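I finally made it to an open day! I've had the robotics lab on my list of local things to do since we moved here, and every year something got in the way (a wedding, a flat tire, the flu twice). This July I put it on the fridge in red marker and went.

I'm starting with the bread, which is the part I keep telling people about.

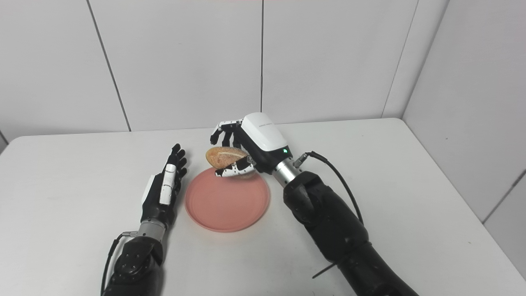
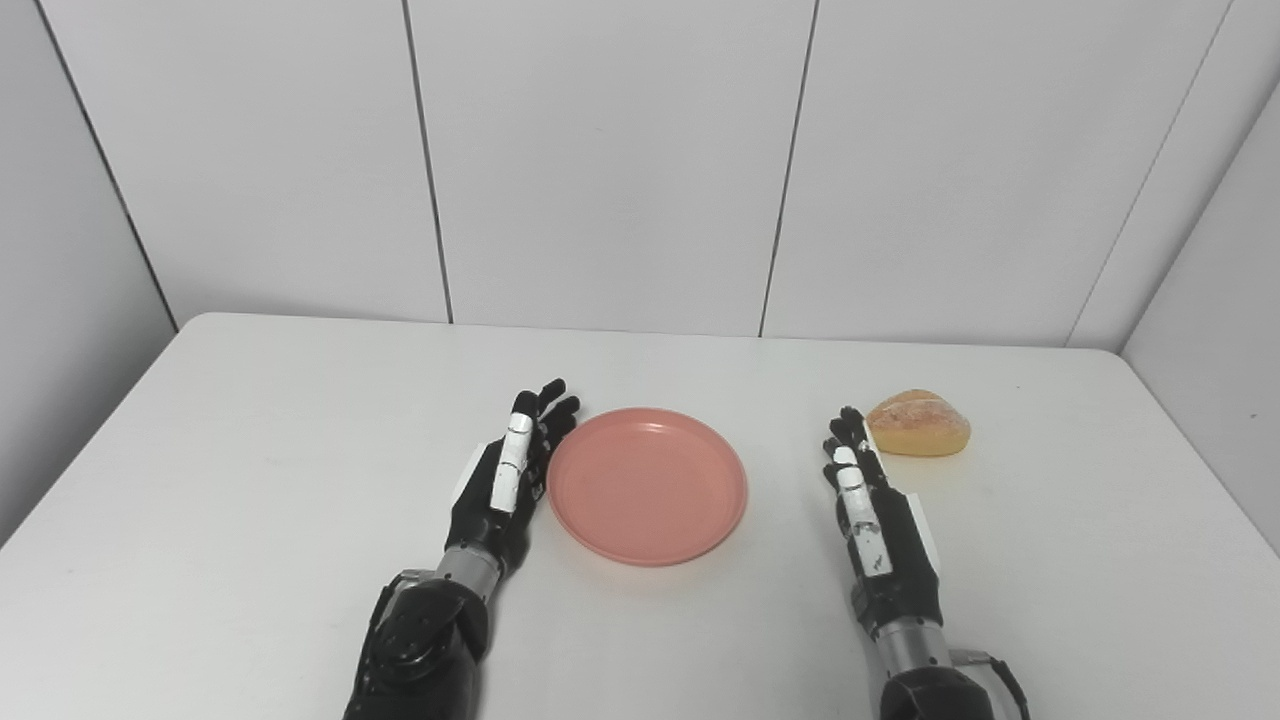
Votstead Open Lab - Hands and Handling Team

So, the trip. Votstead is farther out than I thought, past the old Dumitrescu warehouse, and the bus drops you on the wrong side of a very big parking lot. I got there a little after ten and there was already a line for name stickers. Mine said "Guest 190," which made me feel like I'd joined a witness program. Coffee was free. The muffins were gone.

They split us into groups and ours got Delphine Boateng, who has worked on the hands for six years and talks about them the way my aunt talks about her show dogs. She told us up front to ask anything, and a kid in a dinosaur hoodie took that very seriously. Could it play piano? Could it pick its nose? Does it sleep? She answered every single one with a straight face - no, no, and "we turn it off at 6."

I had pictured a big orange factory arm, I guess, the kind that welds cars. What you get is a white table in a little white corner, two black hands with white thumbs, a pink plate and a bread roll. The job is to get the roll and the plate together. I do this most mornings without my glasses on and I'd never given it a second's thought.

Delphine got us thinking about it. A roll is a pain, she said. It's not a neat shape, the next one out of the bag is a different size, and if you squeeze as hard as you'd squeeze a wrench you've got crumbs. The hand has to get its fingers over the top and underneath too, and then hang on just enough. Go look at the photo with the roll up over the plate and you'll see what she meant about underneath. I went home and picked up a dinner roll about as slowly as a person can, and yes, my thumb does a lot more than I give it credit for.

The current exercise has a name, Pirau, and I forgot to ask why. They're going for 1,395 recorded tries before they change anything, and there was a whiteboard by the door with the tally on it. I asked if they go through a lot of bread. They do! Somebody stops at the grocery store on the way in.

What got me was how quiet the room went. There must have been a dozen of us squashed up behind the tape, grown adults, watching a hand and a piece of bread like it was the last putt at a golf tournament. The dinosaur kid was whispering "come on, come on, come on." I may have been too.

After that we had a talk from Kalliopi Dimitrov on the software side, and I'll be straight with you, I followed the first half. The slides had a lot of arrows. I did like her story about teaching an older setup to fold napkins, which it learned to do beautifully as long as the napkins were blue. She took questions for ages and never once made anybody feel silly, me included, and I asked what a "policy" was.

There's a gift table on the way out. I bought a Plostach mug (that's the outfit that runs the cafe, their logo is a heron) and a sheet of stickers for my niece, and then I missed the bus and had to wait under a tree with the mug.

If you're thinking of going next summer, sign up early, they cap it at 100 for the morning tours and the afternoon is more of a wander-around-on-your-own thing. Wear shoes you can stand in. And eat first, looking at that roll for twenty minutes on nothing but coffee was rough.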